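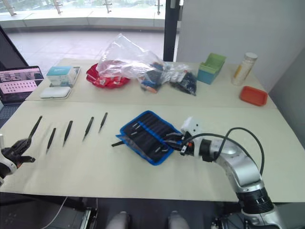 There are two kinds of people who look after a two-armed tabletop cell: those who write down the offsets, and those who find out in September that the offsets were on a sticky note. I am now the first kind.

Our cell has one job at the moment, which is tweezers and a tool roll. It sounds easy. I thought so too, for the length of one coffee. The left arm had been closing a little high, and Alina Marinescu had kept a log of 387 tries before she handed it to me with a look.

So I went back to the fingers. Barnix, our setup program, keeps its own idea of where closed is, and it hadn't been told about the last jaw change. By me.

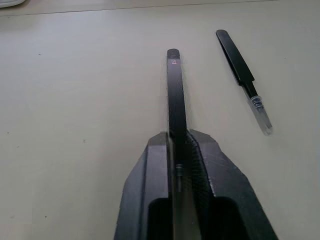
Rónán Egan
Cell minder, bench sweeper

My order of work, for whoever gets this cell next: power down, check the finger screws by hand, wipe the grip faces, power up, home both arms, then let Barnix relearn the closed position. It took six rounds before I believed the number. Cathal Lenihan says three is plenty, but Cathal also drives on the fuel light.

After that come the cables. Each one needs enough slack for the wrist to turn and not so much that it sweeps the table - I've had it both ways. Mine got retied twice and I'm still not fond of the left one. 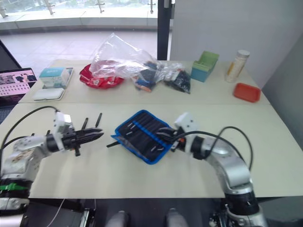 Both arms out over the table, tool pouch open between them.

The pouch is the hard bit. Cloth shifts when you push on it, so a slot you taught this morning is a rumor by lunch. I reteach the corners now whenever it gets moved, and the whole thing takes about 130 seconds if I don't stop to argue with it.
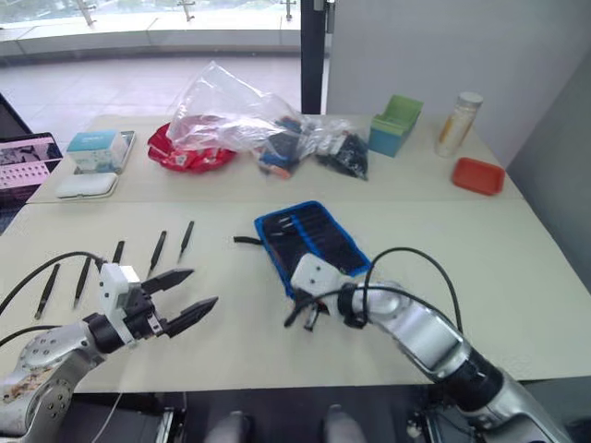
Still on the list

Redo the right wrist cable. Ask Orla Corrigan where the spare finger screws went. Copy the offsets somewhere that isn't sticky.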